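Filed under: Home Robots, Checklists & Walkthroughs

Bathroom Counter Walkthrough, With My Comments (June 2022)

OK, so this is the checklist I run before anybody lets a machine near a bathroom, and then the same list again at the end of the session. I started it for the Collosgate apartment and it has grown (a lot!). People keep asking me whether robots can do chores yet, and my usual answer is that you should try writing down everything a chore involves, and then we can talk. Bathrooms are my favorite for this. They look so small and so easy.

Marks are P for pass, F for fix before starting, and W for watch it. Comments are mine unless I say otherwise.

SECTION A – FLOOR

A1. Walking path open from door to counter. P
Wide enough for two people to pass without that sideways shuffle.

A2. Power cables routed along the wall or taped down. F
I write this one up nearly every time I inspect and I'm going to keep writing it up. Slick tile plus a cable across it is how a person goes down, and a wheeled base doesn't enjoy a cable much either. Tape it or move the outlet strip, I don't care which.

A3. Outlet strip up off the floor and away from the tub. W
Fine for dry work. If the tub is being filled for any reason, the strip gets unplugged first and stays unplugged.

A4. Mats flat, no curled corners. P

A5. Nobody working on the floor behind somebody who is standing. W
Say "behind you" out loud. I know it feels silly in a small room. Say it anyway!

SECTION B – COUNTER AND SINK

B1. Outlets at the counter covered or GFCI tested. P
Tested with the button, reset, tested again.

B2. Bottles capped and set back from the front edge. P
If it has a cap, the cap goes on. I've seen a cleaner bottle go over in the Ekater unit and we lost a whole afternoon to mopping and airing the place out.

B3. Drinks treated as spill hazards. W
Long comment here, sorry. A cup on a counter is a nothing problem for you and me. You reach over it without thinking, your sleeve misses it by an inch, done. For a gripper it's a thing with a handle that points some particular way, and a liquid level, and sides that may be see-through (depth cameras can have real trouble with glass). So if there's a mug with something in it, the person at the counter needs to know it's there, and they need to know what's in it. Nothing scalding, ever. Room temperature is plenty for practice.

B4. Glasses, phones, rings and watches off the counter. F
Personal stuff goes in the tray by the door. A pair of glasses next to a basin is going to get swept into the basin or sat on by somebody's elbow, and then we're all sad.

B5. Faucet off, basin drained. P

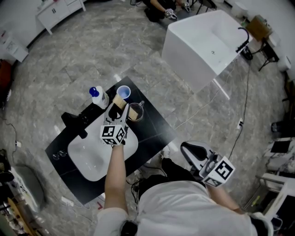 Silvia Baláž thinks I'm too gloomy about counters. She read an earlier version of this list and wrote back that the hand part is nearly solved, in her opinion, and that what's left is judgment: a machine can pinch a block and put it where you tell it, but it has no idea that a block doesn't belong in somebody's coffee. She'd like me to drop half of section B and add a section on "should this be happening at all."

I went back and forth on that one. I think she's right about judgment and too generous about hands. Holding a small block steady over a mug is easy for me even through a gripper, with my whole arm and both eyes helping out. Take my arm away, swap in a motor that's slightly slow to respond, and now steady is the hard part again. So section B stays, and she gets her section too (it's E, keep going).

SECTION C – HAND-HELD GRIPPERS

C1. Jaws open and close all the way, no grit in them. P
Work them a few times before you pick anything up.

C2. Marker cubes tight, faces clean. P
A wobbly cube means the tracking is wobbly, and you don't find out until you look at the recording. Wipe with a dry cloth. Please don't use the bathroom cleaner on them, somebody did at Sokol and the print smeared.

C3. Resting hand stays low and clear. P
When only one gripper is working, the other one hangs down by your hip, away from the counter. Good habit, and it saves your shoulders.

C4. Sleeves fitted or pushed up at the wrist. P

C5. Breaks taken. W
We had 400 short tasks planned for the Drisance job, split between 2 bathrooms, and by the back half people's wrists were toast. You could see it in how they set things down. I now stop everyone on a timer, whether they feel tired or not – they never say they feel tired.

SECTION D – TUB AND STORAGE

D1. Tub empty when not part of the task. P

D2. Boxes on stands stable, nothing stacked higher than the shoulder. W
Give the stand a push. If it rocks, the box comes down to the floor, against the wall.

D3. Drawers shut. P
An open drawer at shin height has gotten me more than once and I'm the inspector.

D4. Trash bin emptied and against the wall. P

SECTION E – SHOULD THIS BE HAPPENING AT ALL (Silvia's section)

E1. Can everybody present say what the task is, in one sentence?
If not, stop. You'd be amazed how often I get three different sentences.

E2. If the object gets dropped right here, where does it land?
Over a sink is usually OK. Over a full mug means a splash, so have a towel in reach before you start.

E3. Would you leave a machine alone with this task?
My answer for bathrooms is still no. Wiping down a dry counter with nothing on it, sure, I'd probably go make lunch. Clearing a counter with drinks and bottles and somebody's glasses on it, I'd stay in the room with my hand on the stop button. Ask me again in January.

E4. Who has the stop button?
One name, written on the sheet. "All of us" is not a name.

SIGN-OFF

Two items to fix (A2, B4). Start only after both have been rechecked by somebody other than the person who fixed them. Leave the sheet on the clipboard when you're done, and please write legibly, I'm begging you.

Recent checklists

Kitchen Counter Walkthrough, Collosgate
Laundry Folding Table: What I Look For
Shop Floor Sweep, Sokol Annex
Stop Buttons and Where to Put Them
Glass, Mirrors and Other Things Cameras Hate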